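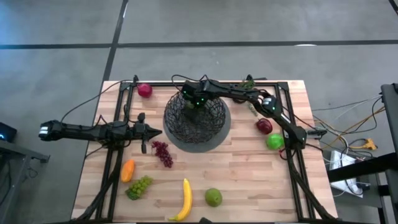

Made it to the Motari open day after all. Monday, parking lot already full, got in for the 10 am slot. Posting as I go, sorry for typos

First stop is the two-arm table. Fruit sorting into a wire basket. Darcy Petrenko runs this one and talks fast, I caught maybe half

Both arms get driven by a person first, over and over, then the software has a go by itself. They want 500 good runs before they change the fruit. Asked why grapes — "because grapes are awful"

Kid next to me asked if it can peel a banana. No. Not yet. Big laugh from the back

Someone asked about bruising. Itziar Benítez says grip force is the thing they fight with most, apples forgive you, soft stuff doesnt. Would of liked to hear more but the next group was already lining up

Coffee is in the Teixeira building, follow the tape. Line is long

Back for the 2 pm talk now. Nicanor Sotomayor on packing lines at Brukside, mostly slides. Main point was changeover time, they lose more there than on picking speed

Q for anyone who went in the morning — did they let you drive the arms? Our group ran out of time and I'm a bit sore about it

Heading out, train at 4. Will put my notes up tomorow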